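A thread about a fault which cost our small group in Presdale almost all the recordings of one task. I write it down in the hope that another team will check their setup earlier than we did.

The task is simple for a person. Take a wooden tea box, open the lid, later close it again. One operator, a hand-held gripper in each hand. We record both grippers and a head view, and the robot should learn from it.

We use Prokel grippers and the recording software is Plukard. I want to say at the start that neither of them was broken. I blamed both, in this order, and I was wrong in this order.

The first sign came on the robot. The trained policy picked things up with one arm without problem. With the lid it was terrible. The left arm began to lift, the right arm came after it, and the lid twisted between them.

On one try the robot let go of the lid when it was half open and it fell shut with a very loud bang. There is glass in this lid. It did not break, but everyone stepped back, and I pressed the emergency stop after the noise. This is of course too late.

So we stopped all robot tests with the box and went back to look at the recordings. This is what we should have done first. 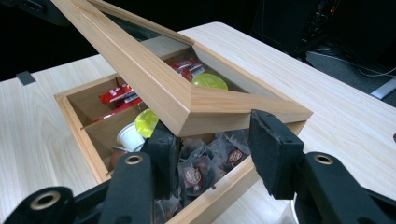
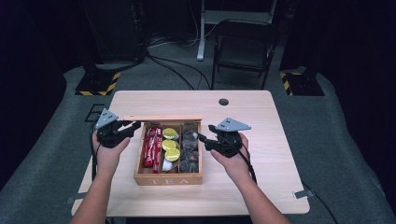
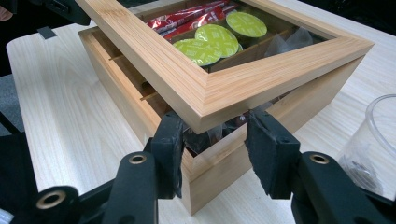 Recording on the tea box, lid up, Presdale

In each single view everything looks healthy. The fingers move, the lid moves, the picture is sharp. I watched many of these clips and found nothing, and I said so in our group chat with too much confidence.

A colleague then put the left and right views next to each other and played them slowly. In the left one the lid was already moving. In the right one it was still at rest. It is one rigid lid, so this cannot be true.

The left stream was ahead of the right by some 55 milliseconds. For a cup or a spoon you would never notice. For two grippers which hold one thing together, it teaches the robot that one hand should start first.

Next question was where it comes from. I suspected the Plukard clock, so I reinstalled it. No change. I suspected the firmware in the right gripper, so I exchanged the left and right units. The delay stayed on the right side. This was the first useful thing I learned, because now the gripper itself was not guilty.

What stayed on the right side when I exchanged the grippers? The long cable and the Frade hub behind it. We had bought this hub to have a bit more reach on that side of the table. The left gripper was plugged in directly.

And Plukard puts the time on a picture when the picture arrives at the computer – not when the camera takes it. It is written in the manual. I had read this page, and I did not think about what it means for us.

With the hub removed, the difference was too small for us to measure with our method. With the hub back, it returned. I repeated this 3 times because by then I did not trust myself very much.

Can the old recordings be saved? Partly. If the delay was constant you could shift one stream and be happy. But it grows when the hub is busy, and we have no record of this. We kept the one-hand tasks and put the lid recordings aside.

What we changed. Both grippers now go directly to the computer, with the same type of cable. Before every session the operator taps the fingers of the two grippers together, slowly, and we look for the contact in both views. It takes 2 minutes.

For the robot side: the glass lid is now replaced by a plain wooden one for all first tests of a new policy. The person at the emergency stop has no other job, no laptop and no phone. Before, this person was often me, with a laptop.

One thing I still do not understand. The first recordings, from December, show almost no delay, and the hub was already there. Maybe another port, maybe a shorter cable. We did not write it down.

If you use the same hub with two cameras and you see something similar, please write to me. I would like to compare the numbers. I can also share the small script for the tapping test when I have cleaned it a little.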